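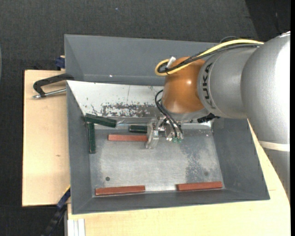 TEAM NEWS

Gwilliam sign Murakami, lose a coach, gain a sponsor

Right, quick one this month as half of us are still full of turkey and the other half are in scrims. 26 December 2023 and there is more roster news than in the whole of the autumn, typical.

Biggest first. Junpei Murakami has signed for Gwilliam. Ink dry, jersey ordered, the lot. He comes over from Flovolwood where he played support for two splits and then got moved to the jungle when they ran out of junglers, and he was good at it, annoyingly good if you were sat on our side of the server. We lost to them twice with him in that role. He'll be starting in the jungle for us from the first week of the new split, with Ikhsan Rondonuwu going back to mid where he says he should have been all along.

Contract runs to April with an option after that. Buyout was kept quiet but Flovolwood put out a nice post about it so no bad blood there. They are trialling for his spot now, so if you know a jungler who is at a loose end, drop them a line, they're decent people over there.

Junpei on the move - "I wanted to play with a team that talks a lot. Flovolwood is quiet. Ikhsan is not quiet." Fair.

Less happy news. Renato Sosa is stepping down as head coach. He told the players before the break and asked us to hold it till now. He's been doing the job alongside a proper day job and a new baby, and reviewing VODs at two in the morning was never going to last. He stays on through the first 3 matches to hand over, then he'll be around on Discord as and when. Renato took this team from the open bracket to the second division and there's a thread in the general channel for messages, please use it. Ifor Bowen moves up from analyst to take the whole thing on. Ifor has done the drafts since the summer anyway so don't expect the picks to change much. Expect more shouting.

Sponsor. Clotetti are on the shirt for the next split. They make headsets and mouse mats, and the players have had the samples for a few weeks now. The deal covers kit for the main five and two subs, travel to both LAN weekends, and a pot for the community cups which I'll get to. Clotetti logo goes on the left sleeve, not the front, before anyone asks. The front stays as it is. Members get a discount code as well, it will be in the pinned post once their shop people have switched it on. Don't try to guess it, someone already did and locked themself out.

Community cup dates. We're running 8 of them, one a fortnight, starting as soon as the new patch settles down. Format is the same as last time, best of one until the semis, then best of three. Cap is 60 players per cup and last time we closed sign-ups at 51 with people still messaging after, so get in early and actualy check in on the night. No check in, no slot. Dwynwen Hopkin is running admin again and she is not going to chase you. Rules doc has been tidied up, main change is that pauses are now five minutes per side in total and after that you play on with whoever you've got. Disputes go to Dwynwen with a screenshot. No screenshot, no dispute.

Also she needs two more people to help on cup nights. Mostly making lobbies and telling folk which side they are on. No experience needed but you need to be free from seven till late.

Casting. The stream is back for the second cup, not the first, as the overlay is being redone with the Clotetti stuff on it. If you fancy having a go on the mic send Ifor a clip, doesn't have to be polished. Ten minutes over an old match is fine.

First match of the split is Zusutska away, well, away meaning their server host. They've kept the same five and won their last bracket without dropping a map so that's a nice gentle start. Ikhsan has history with their mid laner and has been playing nothing but the one matchup all week. We'll put the start time up when the league confirm it, they've said soon, they said soon last time aswell.

Bits and bobs. Old jerseys are half price while they last, mostly smalls and one enormous XXL. The voice channel called "test 2" is going, move your stuff. Member fees are the same as last year. If you've changed your in-game name tell Dwynwen before sign-ups open or the bracket won't pick you up.

Next newsletter after the Zusutska match. Send anything for it to Ifor.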